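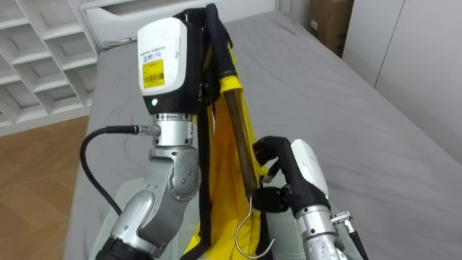
Yellow top and its hanger, over the bed with the grey sheet.

Spring walk-through, guest cottage, 11 May 2021
Checked by me, with Taras Pavliuk on the ladder

OK, I do this list every year before we open up for the summer, and every year I swear I'll keep my comments short. Kolbrún Hafstein (she owns the place, I just look after it) likes the comments, so blame her!

1. Smoke alarms -- PASS
All of them went off when I held the button, and so did the neighbor's dog. New batteries in the hallway one anyway. The bedroom alarm is past the date on the back, so I've put a new one on the shopping list for June.

2. Carbon monoxide alarm -- PASS
Tested fine. I moved it off the top of the fridge, where somebody had decided it belonged, and back to its bracket.

3. Fire extinguisher -- FIX
Needle is in the green but the tag is out of date. Moltov can service it if I drop it off in town. Until then it stays on its hook by the kitchen door and I'll pick up a spare.

4. Outlets and cords -- FIX
The bathroom outlet trips and resets like it should. The one behind the couch is loose in the wall and I've taped over it. Electrician, please, not Taras (sorry, Taras). Also threw out the old Gomix power strip, one of the sockets had gone brown.

5. Space heater -- PASS, with a grumble
Cord good, tip switch good. It was stored right up against the curtains again. Closet floor, people!

6. Stairs and railings -- FIX
Seven screws missing or loose on the outside handrail. We put in new ones and it's a lot better, but the bottom post still wobbles and I think the wood is going. Kravets quoted us $318 for a new post, fitted. I say do it.

7. Clothes rack and hanging stuff -- PASS
Gave the rail a good push down with both hands and went over the joints. Please hang light things on it and leave the wet winter coats for the hooks in the mudroom.

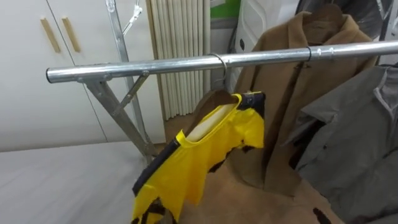

Item 7: rail, bracket and leg brace, yellow garment on a wooden hanger.

8. Windows and exits -- PASS
Bedroom window sticks for the first inch and then flies up, so watch your fingers. I rubbed some candle wax in the track. Path outside it is clear now that the firewood has been moved.

9. Water heater -- RECHECK
Tap water came out hotter than I like, so I turned the dial down a notch. I'll go back with the thermometer, and I want a second look at the relief valve too -- there's a crusty white ring under it.

Still to buy: bedroom alarm, spare extinguisher, nightlight for the stairs. Kolbrún, the Stellance one you liked is fine by me. Taras has the spare key until the post is done.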